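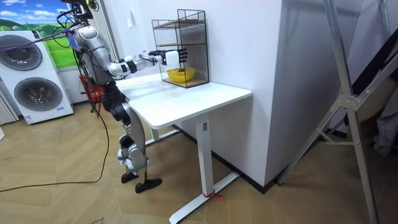

Vitberg Shelf Tasks: data card and README

Version 3, 2018-02-26
Maintained by Helmi Väisänen and Koen Van Dijk, Prillthorpe lab

Summary

Vitberg Shelf Tasks is a set of recorded demonstrations in which a person drives a full-size humanoid robot through short jobs at a small shelf rack on a desk. The operator controls the robot remotely. We log what the operator commands, what the robot does, and what a fixed camera sees. The set is meant for training and testing policies that learn from demonstration. It holds 1,693 episodes, of which 581 are new in this version.

Tasks

All tasks are done standing. The rack has three levels and an open front. Objects vary between tasks, and the rack is the same one throughout.

reach_in: move the hand from the rest pose into the rack opening at a named level, hold, and withdraw.
basket_pull: bring the basket forward until its rim passes the front of the rack.
basket_push: the reverse of basket_pull. The episode ends when the operator opens the hand.
basket_lift: pick up the basket and set it on another level.
item_place: put one small item in the basket. The item starts on the desk.

The operator is free to choose the approach. We did not script paths, and we asked operators not to copy one another. As a result reach_in has a lot of spread in elbow height, which some people will want and others will want to filter out. The field elbow_class is there for that.

How the demonstrations were recorded

The operator sits out of the robot's reach and wears a pair of tracked gloves with a chest marker. Wrist pose is mapped to the robot's wrist at 1:1 scale. Finger joints are retargeted by the Laaksonen mapper, configuration file included under config/. Legs and waist are run by the balance controller and are not teleoperated. Their joint states are still logged, because the waist shifts when the arm is stretched out and a policy that ignores this will miss the shelf.

Each operator did a practice block before recording. Practice episodes are not in the release. The operators for this version were Oskari Tikkanen, Kanini Owino and Tapio Ruotsalainen. Operator names are replaced by op_a, op_b and op_c in the files, in no particular order.

An episode starts when the operator closes the left foot switch and ends when it is released. If the operator gave up partway, the episode was kept and marked success = false. If the balance controller stepped in hard enough to move a foot, it was kept and marked foot_event = true. We suggest leaving foot_event episodes out of a first training run.

Files

episodes/ has one folder per episode, named by task and index.
 joints.csv: measured position and commanded position for every joint, with time stamps
 hand.csv: finger joint values and the raw glove values before mapping
 video.mp4: fixed camera
 meta.json: task, operator, success, foot_event, elbow_class, shelf level, notes
config/ has the mapper settings and the camera calibration.
splits/ has train.txt, val.txt and test.txt.
tools/ has the reader, the plot script and the Umasix converter.

Shelf levels are numbered from the bottom, starting at 1. Versions 1 and 2 numbered them from the top. The old episodes have been converted, so do not apply your own fix.

Quick start

Unpack the archive and run:

python tools/check.py episodes/

This compares the file list against the checksums and prints any folder that does not match. Then:

python tools/play.py episodes/basket_pull_0040

The player shows video and joint plots side by side. Press the space bar to pause and the comma and period keys to step.

To convert for Umasix, use tools/to_umasix.py with the --out option. The converter drops the raw glove values unless you pass --keep-raw.

Known problems

Glove drift. The thumb value on the right glove drifts over long sessions. It was reset between blocks but not within them. In the later part of a block the robot's thumb may sit more closed than the operator intended.

Video delay. Video lags the joint log by about 40 ms. The reader corrects for this. If you read the files directly you have to do it yourself.

Occlusion. The fixed camera sees the far arm poorly or not at all. Use the joint log for that arm and do not try to label it from video.

Rack position. The rack was put back against tape marks whenever it moved, but the marks were replaced once between versions 2 and 3. Treat its position as approximate. Policies that memorize a single wrist target do well on the version 2 test split and badly on the new one.

One setting. Everything was recorded in the same room, with the same desk and rack. We make no claim about how well a trained policy carries over to another place.

Safety notes for anyone repeating the setup

Keep a second person on the stop button for the whole session. Set the desk height before the robot is powered and leave it there. Route the power cable behind the robot and check the loop before every block, as a step back can land on it. Limit wrist speed in the mapper for new operators. The setting is max_wrist_speed in config/mapper.yaml.

License and use

Free for research and teaching. Ask before using it in a product. Please do not try to work out which operator is which.

Planned

Two-handed basket_lift is being recorded now and should be out in March. Helmi Väisänen is collecting bug reports on the reader until then. Send the episode name and the output of check.py with any report.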